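Holloway Lecture Hall Seat, Model 578

Product details

The Holloway 578 is a fixed tablet-arm seat for university lecture halls and large seminar rooms. It is sold by Mudico to colleges, universities and their contractors. Seats are supplied in straight or curved rows and bolt to a level or stepped floor.

The writing tablet folds down beside the seat when it is not in use. Left-handed tablets can be ordered for any position at no added cost. State the row and seat number on the order form.

Minimum order: 17 seats
Maximum user weight: 250 lb
Finish: gray or navy
Row numbers and seat numbers: included
Power outlets: optional, one for every two seats 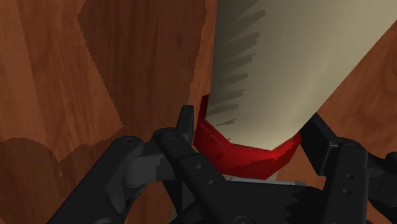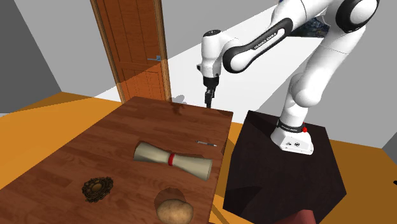
Seat backs and cushions can be replaced one at a time without taking the row apart. Order spare parts under the same model number and give the color. Parts for the older Volon seat do not fit the 578.

Installation

Send a floor plan of the hall with your request. It should show the aisles, doors, step heights and any wheelchair spaces. We return a seating layout for approval before the order goes into production. A hall of 156 seats needs clear access to the room for the whole of the installation, and no classes can be held there during that time.

Orders for the January term must be confirmed by 31st August. Later orders are installed during the summer break.

Recent installation: Suvach College, main lecture hall

For quotes and fabric samples, contact Shamim Mohmand in campus sales. Please include the name of the building and a delivery address.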